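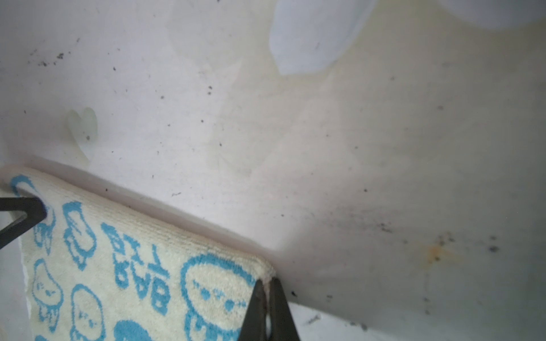

Friday, February 21, 2020

I have been told, by more than one person and in more than one tone of voice, that I fold towels wrong. Until November I didn't know there was a wrong. You folded a towel in half, then in half again, and if it fitted in the cupboard you shut the door and got on with your life.

Then my sister-in-law gave me a book. I won't go through the whole thing because you have probably met one like it. There are 276 pages, and 14 of them are about towels alone. The author wants every towel in the house folded into thirds lengthways, then thirds again, with the folded edge facing out, so that opening the airing cupboard feels like walking into a hotel. I have stayed in hotels. What I mostly remember about the towels is that someone else had washed them.

Still, I said I'd try it, and I did, on a wet Sunday with the radio on. The contents of the cupboard came out on to the bed and I started with the bath sheets. Thirds works well enough on a bath sheet, I'll give the book that. It makes a fat, square sort of parcel and it stands up to being shoved about. It also takes up more depth than our shelf has got, so the door wouldn't close, and I ended up undoing the lot and going back to quarters. The book says that if your shelf is too shallow you should consider your relationship with your shelf. Our shelf was put in by whoever lived at Stumside before us, and it is staying where it is.

Small towels are where the whole system falls down, in my view. Take the cream one with the blue cartoon blobs on it, the droopy characters with little dot eyes who look as if they've been left too near a radiator. It's a soft, loopy towel and I'm fonder of it than I expected to be. It has lettering on it as well, which according to the book should always be hidden inside the fold because words are "visual noise". But the pattern is the only way I can tell from the doorway which towel is which. Hide it and you get a row of cream edges, and you are back to pulling things out to look at them.

And terry cloth doesn't hold a crease. I don't know who these people are with crisp towels. You press the fold down with the flat of your hand, it looks fine, you turn round to pick up the next one and it has puffed itself up again. One corner always works its way out as well. I have tucked the same corner in more times than I care to say, and I no longer believe it is my technique.

While I'm being disagreeable, a word on folding boards. Greer Chisholm lent me hers, a Dodano, the kind with flaps you flip over one after another. She swears by it for shirts and I believe her. For towels it is hopeless. The small ones are narrower than the middle panel, so the side flaps just wave about at nothing, and the big ones hang off the ends. I used it for two evenings and then gave it back with a jar of marmalade. She asked if it had changed my life and I said the marmalade might change hers.

There is also a great deal of advice about what to wash towels in, and I'd be wary of most of it. I've been told vinegar, I've been told bicarb, and a man on the Halliday market told me to use both at once, which I remember from school chemistry as the volcano. I tried vinegar on its own for a few weeks. The towels smelled very slightly of chips and were, as far as I could judge, exactly as soft as before. What did make a difference was using less powder. I'd been filling the scoop to the line because the line was there. Half of that seems to do, and the loops don't go flat and stiff the way they did.

Fabric softener I had already given up on. It leaves them feeling lovely and drying nothing.

So, where I've got to. Big towels in quarters, long edge to the front. Small ones folded in half and in half again with the pattern showing, in their own pile on the left, so that I can see the blobs and grab them with one hand. Flannels go in a shoebox and are not folded at all. The book has a section on flannels too, involving rolling, and I skipped it.

I also wiped the shelf down while it was empty, and I'd recommend that over any of the folding. It took five minutes and was the only part of the exercise I could see a result from.

The book is going to the charity shop unless anybody wants it. Let me know before the weekend if you do, and you can have the pencil notes in the margins for free.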